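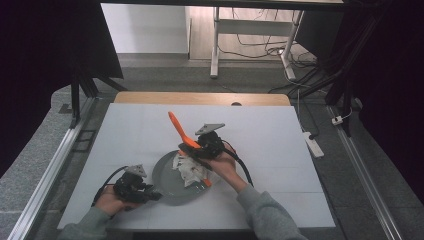 More lunches and fewer leaflets, please, was Nga Nông's verdict when we asked what the Fekby root vegetable project should do with its second half. We took her at her word, and it has been our best stretch so far!

When we last wrote to Closinwood, the plots behind Skivgate were planted and little else was going on. By September all 20 beds were producing, and we lifted 333 pounds of carrots, beets and parsnips (the beets did so well that we ran out of crates twice). The sandy corner by the road was a letdown. Parsnips there came up forked and short, and Agnese Kļaviņa wants to dig in leaf mold before we try it again.

The shared lunches started small and grew fast. We now set 80 places each time, and people stay on to swap recipes and argue about dill. Đức Ngô got us onto pickling, using his aunt's method with rice vinegar and a little sugar, and the first jars were gone before the coffee was poured. We'd love to do much more of this over the winter.

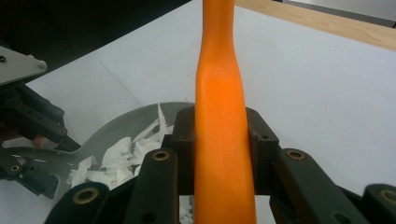
Carrot-shaped and bright orange, up close.

On money, we are $2000 under budget, mostly from the greenhouse repair. Sixten Åberg found secondhand glass in the right size and we only paid for putty and delivery. With your okay, we would like to move that amount to a second cold store. The one we have is full, and the late beets are sitting in a borrowed shed that lets in mice.

Two things are behind schedule. The Vietnamese and Latvian planting guides are written but still need proofreading – Tâm Trịnh has the first of them now. The water meter for the lower beds has also not been fitted, so we can't give you separate usage for them yet. We will send those readings with the next report, along with the seed order for spring.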